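Lab visits > Robots & Automation > Trip notes
April, posted Friday night by the site editor

Stekodberg lab tour: laundry, two arms, and a lot of throwing data away

Quick writeup before I lose my notes. Got to the Stekodberg building in Waltatton just before 9, train was late, missed the coffee. Group split in two at the door. Half went to the warehouse picking demo, I went with the folding people because that's what I came for.

First stop was a talk in a room with no windows. Short version of the result: they had 1,000 recorded folding runs, all done by people driving the arms by hand. Trained on everything, got a so-so policy. Then they went back and scored every run on one thing, how long the grippers spent holding cloth without moving it anywhere useful. They call it dead hold. Tossed the worst ones, kept 567, trained again with the same settings. Better on shirts, a lot better on shorts, no change at all on towels. Towels were already fine.

Somebody asked the obvious question, is it the filter or just fewer bad operators. Good answer I thought. They had checked by operator and the dead hold was spread across everyone, new people and old. Mostly it shows up when a garment lands in a tight bunch and the person has to stop and think. So the robot was learning to stop and think too, minus the thinking. That got a laugh.

They also ran a random cut to the same size as a control. Random cut did worse than the full set. I wanted that number on a slide and it wasn't, they said it's in the writeup coming out of the Chareonsuk site, who did the evaluation. Will link when its up.

Evaluation was 200 trials per policy, mixed garments, dropped from a fixed height so the start is messy. Score is by a person looking at the finished fold with a printed sheet of grades next to them. Not blind, which bugged me. They said blind scoring is next. Fine, but I'd hold off on the shirts claim until then.

Then the floor. Louder than expected, fans mostly. The folding station is two black arms on a butcher-block table, one each side, clothes in the middle. We got to stand behind a tape line and they let it go on a mixed pile, which is the hard case, items overlapping and the arms have to sort out which edge belongs to what.

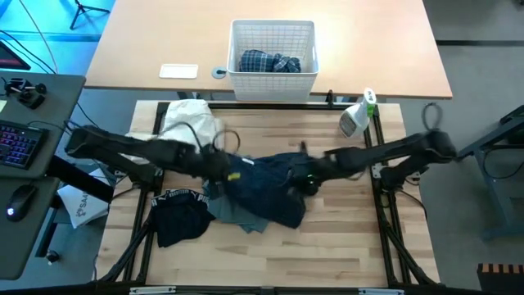

Mixed piles are where the filtered policy still falls over, by their own account. It will pick a corner, both grippers go in, and if the corner belongs to the thing underneath you get two items coming up together. The fix they're trying is a short shake step, recorded seperately and mixed in at 25 percent of the training batches. No results yet. I asked if the shake data gets the same dead hold filter and the answer was not yet, it would throw out nearly all of it the way the score is written now. Seems like something to sort out first.

Also asked about the grippers. Same ones on both arms, no force sensing used in the policy, just camera and joint positions. Surprised me a bit.

Last half hour was Flaltberg, the data tool they built for the scoring. Lets you scrub through a run with the dead hold marked in red on the timeline. Very plain, very useful, wish we had it. Release is "later this year" so who knows.

Lunch was sandwiches. Skipped the panel to make my train. Warehouse notes from the other group when I get them.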